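The town clerk of Trodley answers her office phone on the first ring, and she sounds delighted that anyone wants to talk about sales tax thresholds. She has run the town's small business tax desk for long enough to remember the carbon-paper forms, and in March the rule she had been pushing for finally took effect.

"I've been waiting years for somebody to call me about this," she says. "It's such a good little change! People hear the words 'filing threshold' and their eyes glaze over, and then I tell them they can do it once a year and they wake right up."

Under the old rule, every stall, cart and kitchen-table business in town had to file a local sales tax return each month, even in months when it sold nothing. Now any seller who owes the town less than $1000 a year can file a single annual return. Sellers who owe between $1000 and $2000 file twice a year. Everyone above that stays on the monthly schedule. The rate itself hasn't moved.

The clerk counted 176 sellers on the books when the change went through. Of those, 65 qualified for the annual return right away.

"Sixty-five shops that don't have to think about me every month," she says, laughing. "A lot of them are food people. Lunch tables, a dumpling counter, a couple who do pickles. They were filing zeros all winter long, and we were opening envelopes full of zeros."

The first place to switch was Mok, a lunch spot on the Gutavel road. The owner, reached between the noon rush and the afternoon cleanup, was just as cheerful on the subject.

"I used to do the return at eleven at night with the receipts all over the bed," he says. "I still keep a notebook, every day, every sale. I like my notebook! But I fill in the form once and I'm finished with it until next year."

He does set money aside. The tax on each day's sales goes into a separate account before he locks up, a habit he picked up after one bad spring when the bill came and the cash had already gone to a new stove. The clerk wishes more people did the same, and she has started telling every new seller about it at the counter.

She is also working with the neighboring town of Komov, which still asks for monthly returns from everyone. Sellers who trade in both places have to follow both calendars for now, and she admits that is a headache. "We're talking, and they're interested," she says. "I'd love one form for the two towns. Wouldn't that be something?"
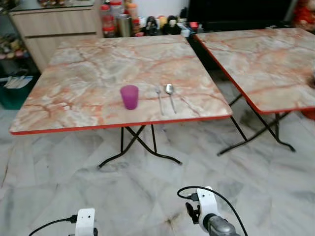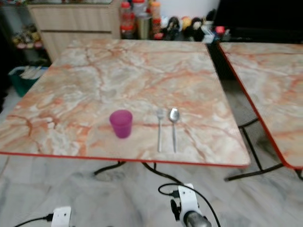
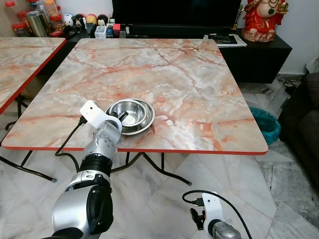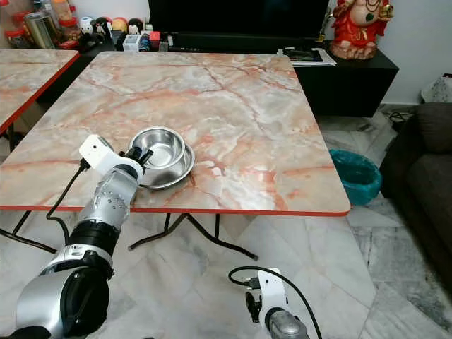
What happens if a seller on the annual return has a great year and goes over $1000?

"You finish the year as you are, you pay what you owe with that one return, and we move you to twice a year starting the next January," the clerk says. "There's no penalty for having grown. Call me if you see it coming and I'll mail you the new calendar early."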